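About Sarnent

Sarnent is a small company in Holtstead. We receive used clothes, we check them, repair them when it makes sense, fold them and send them on to shops that sell second-hand. We also teach other people how to do this work. If you are reading this page, you probably have clothes for us, or you want to learn from us, and both are welcome.

How we started

Jeanine Van Leeuwen and Roel Segers began with a rented room behind a dry cleaner in Farnent. They had one table and one iron, and the clothes came in boxes that were often too heavy to lift alone. In the first year they handled 1,345 pieces, which Roel wrote down one after the other in a school notebook. We still have this notebook and sometimes we show it to visitors.

After three years the dry cleaner needed the room for itself and we moved to Holtstead. The building is larger and it has good light in the morning. In a busy month we can now handle up to 2,000 pieces. It is enough for us. We have been asked a few times to become bigger, and each time we have preferred to keep the work at a size where the same people see a garment from the box to the shelf.

What happens on the table

Everything that arrives is laid on a table first. We like the tables to be light in color, as a stain or a loose thread is easier to find when the surface around it is plain. The pockets are emptied and the seams are felt with the fingers. Then we look at the collar, the underarms and the cuffs, in this order, and a note is made about what we found.

Small things matter also. A garment can be in perfect condition and still go back into the repair box for one missing button or a broken snap. We keep a large collection of spare parts for this, sorted by size and by color, and the dark gray ones are always the hardest to match.

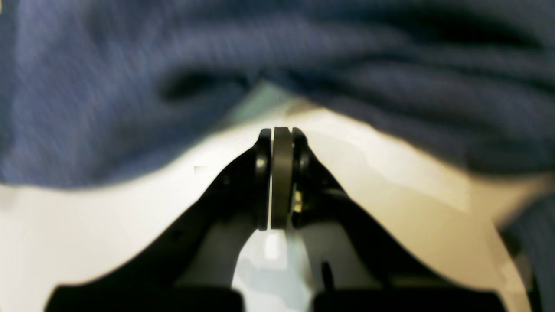
Karlijn Wouters wrote to us after her first visit that she had thrown away good coats for years over things that take five minutes to repair, and that she went home and put her sewing box on the kitchen table, where it has stayed.

Letters like this make us happy. We do not publish all of them, but we read them together at the coffee break and we answer each one.

Folding

Many people think folding is the easy part. For a towel this is true. With a long-sleeved T-shirt it takes more care, as the sleeves are what decides if the pile will be straight or crooked. We teach it slowly. First the body of the shirt is opened on the table, then each sleeve is drawn out to its full length and the cuff is checked. Only when the sleeve has no twist in it do we bring it back over the body. The dark shirts need some extra attention - dust and light hairs show on navy and on black much more than people expect, so we go over them with a brush before the last fold.

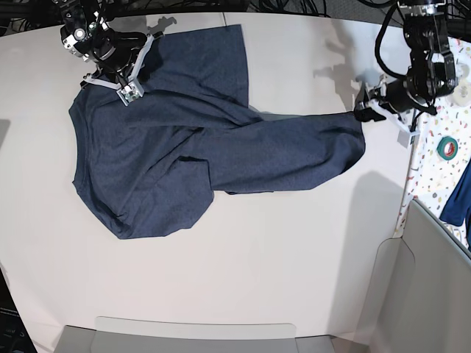

Page last changed: September, by Hawi Worku

Thicker fabrics have their own rules. A fleece should never be pressed with a hot iron, and a thick knit is better folded in three parts than in four. We have a list of these rules on the wall, but after some weeks the hands know them and the list is only for the new people.

Courses

We give a short course called Mahuika. It has seven lessons, in the evening, and it covers sorting, simple repairs, washing labels, folding and how to pack a box so that the clothes arrive in good shape. Kristof Vanhove teaches the repair lessons and Hawi Worku teaches the rest. No experience is necessary. Please bring one garment from your own closet that you would like to wear again; we begin with this piece in the second lesson and you take it home at the end.

Schools and shops can ask for a separate course at their own place. We bring the thread, the needles and the practice clothes. You need to have tables and enough light.

What we accept

We accept T-shirts, sweaters, pants, coats and children's clothes, washed and dry. Fleece and felt are also welcome, even when the piece is worn or has a hole.
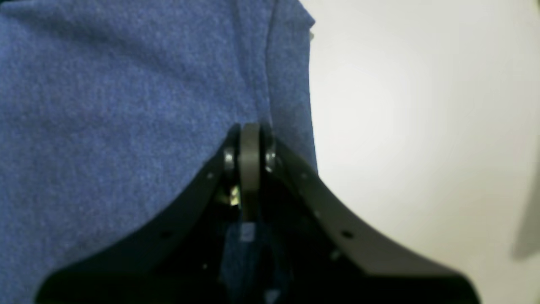 If it cannot be worn anymore we cut it along the seams and keep the good parts for patches, linings and mittens. The edges of a fleece do not fray very much, so this kind of cloth is thankful material for beginners. We cannot take shoes, underwear, curtains or mattress covers.

Please use a box or a strong bag and put your name inside it. If you wish to know what was done with your clothes, write this on the same paper and we will send you a short message when the box is finished.

Visiting

You can bring clothes in the mornings from 9:00 until noon. For bigger deliveries we ask that you call Jeanine first, so that there is space at the back door. The entrance is on the side of the building, next to the bicycle rack, and the bell is a little slow - please ring and wait a moment.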